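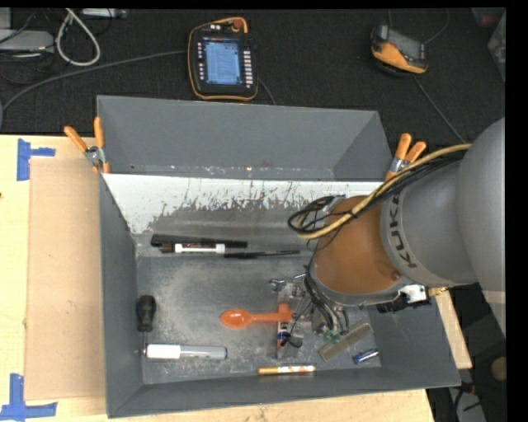
The KUKA arm over the gray bin

Wed 21 March

Hi Pierina,

Quick catch-up on the Doleck shuttle study, as promised. February was mostly interviews, and I loved it! We talked to 34 people along the Sartori route about what they'd want to do in a small driverless van if they didn't have to watch the road. Sleep won by a mile. A surprising number asked for a proper table, and one retired bus driver wanted a window that opens (he brought it up four times, so it's going in the findings).

The seating layouts are further behind than I'd like. Moltden sent the floor plans late and the wheelbase had changed, so Nazareno Dal Bello had to redraw both cabin versions – the face-to-face one and the one with the fold-down bench. The bench version now fits a wheelchair without anyone having to get up and move. The face-to-face one still doesn't, and I'm leaning toward dropping it.

Grurnik has agreed to let us use their parking lot for the ride-along days. We'll run 20 short trips with a safety driver on board, at walking pace to start with. Insurance paperwork is with them now and I'm chasing it.

Money: we've spent 49 percent of the grant, a bit under plan, mainly on interviews and travel. The cabin mock-up will eat most of what's left, and I'd like to move the unspent printing budget over to it if you're okay with that – could you let me know before we order the seats?

Still open: the stop signs at the Sartori end, plus who pays for charging on test days. I'll call Moltden about the second one.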